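Posted in Shop Talk, July
by benchrat_mo

So they're automating the powder bench at Sala. I've swept up and portioned grounds there for 7 years, and now my days go to holding a pair of grippers and cleaning little piles off a white board – over and over – so the machine can learn it from me. Same pay for now. Anybody else been through this?

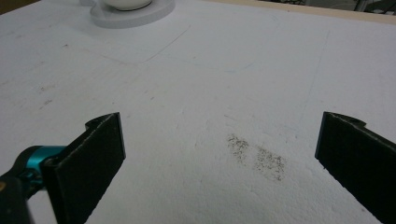 Do you get paid extra for teaching the machine?
No extra at our site, just the normal hourly rate.

karholm_kev
We did it at Karholm. 2,189 takes between 6 of us. My wrists were toast, but I liked it better than the line.

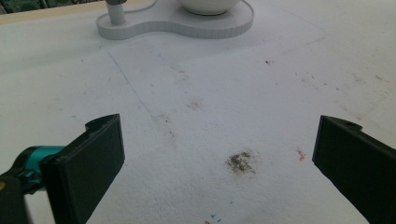
And I got asked things for once! The engineers wanted to know how I go at a pile, which side first, all of it.

dottie_r
Sorry Kev, not buying it. They asked you because they needed it. What happened to the 6?

karholm_kev
Four still there, two moved to shipping. Nobody got fired.

benchrat_mo
Here's one from my bench.

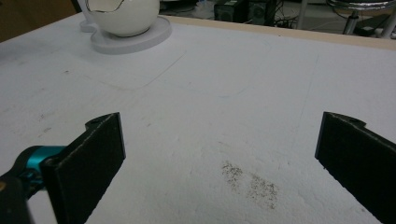

Dark specks on the white top, gripper open.

Brunello Marino
I run a shift at Zalov and I'm with Dottie. Get the new job title in writing before you finish the takes.

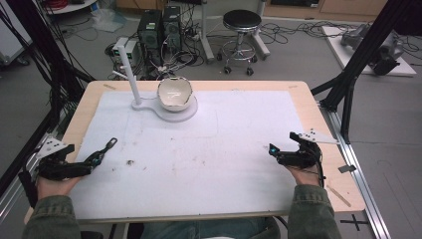

We waited until ours were done and then had nothing to bargain with. Ask about breaks too, those grippers get heavy.

benchrat_mo
Okay, asking my lead tomorrow. I'm at 133 takes so far.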